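Equipment Requests — Ticket 484
Subject: Second sorting station, Dridcombe site
Status: Open, awaiting quotation
Priority: Normal

Request
The Bornell assembly group asks for funds to equip a second robotic station for sorting small electrical parts. The present station handles capacitors between a bowl and a blue bin on a felt-covered table. The group wishes to place an order before the end of the quarter.
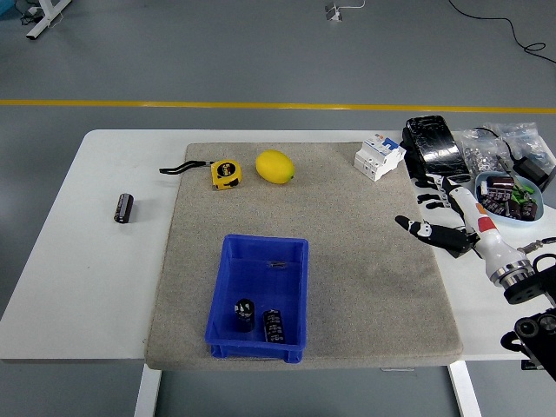
Purchasing cannot approve the request as submitted. The quotation from Rezaei covers the arm and hand only. Mounting brackets, cabling, the table and spare fingers are not priced, and the delivery period of 40 working days is stated without a start date.

Entry 1, Purchasing
Supplier asked to itemize the quotation. The requester is to confirm whether the existing floor outlet can serve both stations or whether electrical work must be budgeted separately.

Entry 2, Requester
Electrical work will be needed. Facilities estimates about 20 hours of labor. Bins and mats can be taken from stock — no purchase is required for these. A service contract should be added for the first year, as the present unit was bought without one and each repair has been charged to the general account.
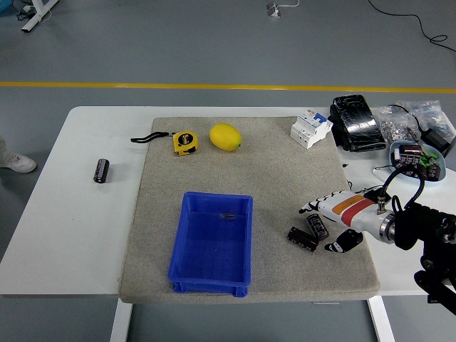

Present station, right-hand unit with sorting bin and parts bowl.

Entry 3, Purchasing, September 12, 2026
Itemized quotation received. Brackets and cabling are now included; spare fingers remain a separate line. A competing quotation has been requested from Bernent, valid for 42 days. Budget code to be assigned once both are on file.

Action outstanding: requester to supply table dimensions and the preferred mounting side.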